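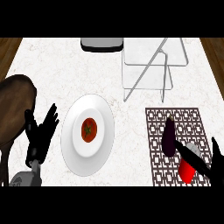
A plain white plate on a veined white tabletop.

Noiphan two-tier dish rack review
By Svenja Frerichs
January 2026

I wash dishes by hand. My apartment has no dishwasher and no room for one, so the rack next to the sink gets used after every meal. The old one was a cheap wire rack that left rust marks on the counter. I replaced it with the Noiphan two-tier rack, paid $82 for it, and have used it every day for eight weeks.

Putting it together

The rack comes flat in the box. There are two side frames, two shelves, a drip tray, a cutlery cup and a bag of screws. The instructions are one sheet of drawings with no words. I put one shelf in upside down the first time and had to take it out again. The screws are the kind that need a hex key and the key is included. Leave all of them a little loose until both shelves are in, then tighten. The sheet does not mention this.

Once it was tight it did not wobble. The feet are rubber and one fell off in the first week. I glued it back on and it has stayed.

Plates and bowls

The bottom shelf has the plate slots. Full-size dinner plates stand up well and do not touch each other. Plates with a wide rim lean a bit but stay put. Side plates are less steady, and if you pull one out quickly the next one tips.

Bowls are the weak point. Deep cereal bowls will not fit in the slots, so they have to go upside down on the top shelf, where they take up most of the space. If you eat out of bowls more than plates I would look at something else. The Trirley rack has wider slots on one side for this. I borrowed one from my neighbor Darcy Zacharias over a weekend and it held bowls better, but the tray under it was shallow and water ran onto the counter.

Glasses and cutlery

Glasses go on the top shelf, upside down. The wires are close enough together that a small juice glass sits flat. Wine glasses are too tall to go under my wall cabinet when they are up there, so measure before you buy. The cutlery cup hooks onto either end. It has holes in the bottom and drips into the tray. Long knives make it lean.

Draining

The tray slopes to a spout that can face any of the four sides. I have it facing the sink and it drains fine. Some water stays in the corners and has to be wiped out. I take the tray out once a week and wash it with dish soap and a brush. We have hard water and the white film does build up, mostly around the spout. Vinegar takes it off.

There is no rust so far, including at the screw holes, where my last rack started to go. I will check again in February and add a note if that changes.

What I didn't like

The tray scrapes when you slide it out with a full rack. The top shelf cannot be moved up or down. Replacement cutlery cups are listed on the Noiphan site but were out of stock each time I looked.

Should you buy it

For one or two people who mostly use flat plates, yes. It takes up less counter than my old single-level rack and holds more. For a family, or for anyone with a lot of pots, it is too small. I dry pots with a towel and put them straight away.

Price paid: $82
Bought by: me, at full price
Would buy again: yes, if the cabinet above is high enough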